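Winter riding FAQ

I get the same emails every year once the trails freeze, so I'm putting my answers in one place. I ride the Hovland loop mostly, on a steel hardtail.

What tire pressure do you run on snow?
Lower than you think! I start at 8 psi and let a bit out if the back end spins. On ice I go back up and slow down.

What do you eat on long rides?
Small stuff in packets that I can open with mittens on. Gels go stiff on me, so I quit buying them.
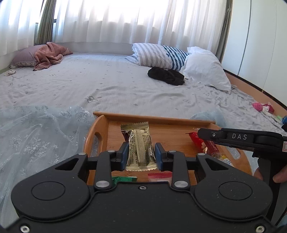 Do I need studs?
For Hurnow, yes - the north side is glare ice until spring. Everywhere else I get by without. Dinesh Reddy runs them all winter and loves them, so ask him too.

How do you keep your feet warm?
Boots two sizes up, wool socks, flat pedals. And get off and walk the climbs sometimes.

Can I join a group ride?
Please do! Emerson Rocha leads the short one and I take the 17 mile one. Bring lights and a snack, we stop at the shelter halfway.
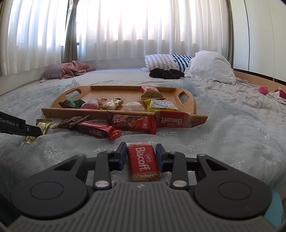
Do you ride in June?
Sure, same bike, skinnier tires.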